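Inicio | Programa | Apuntes | Prácticas | Foro
Bianka Győri · Noviembre

Robótica de servicio, tema 16: ¿quién recoge la compra?

Llevamos décadas prometiendo el mayordomo mecánico y seguimos guardando nosotros los garbanzos. Conviene preguntarse por qué, a ser posible sin culpar al presupuesto. La tarea de hoy es modesta: una mesa, una bolsa de plástico, una botella. Mi sobrino la resuelve mirando el móvil.

1. Percibir la bolsa

Una caja tiene caras, aristas y buena educación. Una bolsa arrugada y translúcida no tiene forma propia: tiene la de su último disgusto. Además brilla, hace pliegues y deja ver el contenido a medias. Fíjense en cuánto asoma la botella pequeña entre las asas, apenas el tapón amarillo y un poco de cuerpo blanquecino, y decidan dónde acaba.
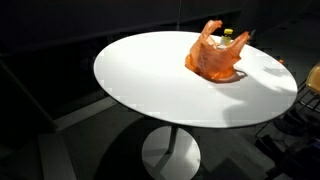 2. Agarrar sin arrastrar

Cerrar los dedos sobre un cuello de vidrio es, en principio, geometría. La bolsa complica el problema: un asa puede engancharse y viajar con la botella. En el simulador Pludari casi todo sale bien, sobre todo porque allí el plástico es dócil. Observen también la sombra sobre el blanco de la mesa, que un segmentador poco leído toma por un objeto más.

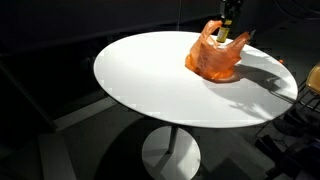

3. Meter, sacar y otras ambiciones

Con el catálogo de Zimeo en la mano, la cocina del futuro está resuelta. Con el cronómetro, menos. En nuestra práctica, 300 intentos dieron 38 fallos, y 2 de ellos requirieron fregona. Un operario despedido por eso tendría razones para quejarse; un robot recibe una subvención.

Discutan en grupos si una botella vertical con el plástico pegado a la base cuenta como «dentro» o «fuera». Cada respuesta exige un criterio de éxito distinto, y quiero verlo escrito antes del jueves.

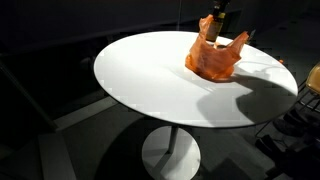 Fig. 3. Botella de vidrio ámbar y bolsa naranja: ¿dentro o fuera?

Lectura: capítulo 2 del manual de Lương, saltándose el prólogo optimista.

Última actualización: jueves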